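The workshop in Grendham closed at nine, but the arm, which we called Trallora, still had work with the small steel pot.

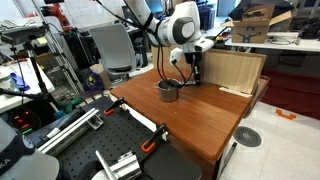

What did she want it to learn?
To hold one thing over a pot and let go gently.

She had written 642 lines for this. In February the arm dropped its spoon 131 times, and she forgave it every time. Tonight she moved her chair closer and spoke to it in her own language, very quietly, as her mother spoke to bread.

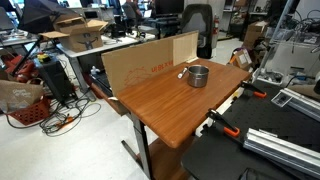
The pot on the brown table, Grendham.

"Again," she said, and pressed the key.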